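About Wultwood

Wultwood is a small games studio. We make racing games, and one in particular: Tramorach, a rally game set on the wet back roads of a country we made up. Wiebke Ruppert and Eetu Ojala started the company after leaving larger studios where they had been asked, more than once, to sell players a paint job for the price of a lunch.

Most pages like this one will tell you the studio is passionate. We would sooner you looked at the patch notes. Tramorach has 12 cars and 213 stages, and every one of them was in the game on the day it went on sale. There is no season pass. We have been told that this is a mistake, usually by people with a season pass to sell.

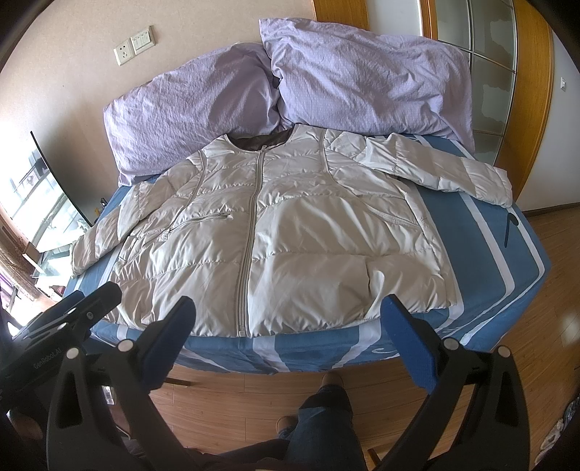
Tramorach's driver outfits are the work of Nhàn Lại, who doubted we needed any. Eetu wanted crews who looked cold at service stops, and Nhàn pointed out that a helmet camera never sees a coat. She lost. Her test for cloth in the game is a quilted jacket like the pale cream one, with all that puckering along the stitched seams and a bit of sheen on top, and our first three tries at it looked like a stack of bread rolls. The fourth is in the game. Whether it was worth the weeks is still argued over.

Reynaldo Manalastas writes the handling code. Bernd Sauerland records the engines and answers the support mail, including the 2127 messages that came in after we changed the handbrake. He read them all. Some were right, and we changed it back.

We do not announce things early. The next game has a working title, Namport, and a folder, and that is all we are prepared to say — trailers made before the game exists are how this trade got its reputation.

We are not hiring at present. Press requests go to Wiebke, who replies before 10 in the morning or not at all.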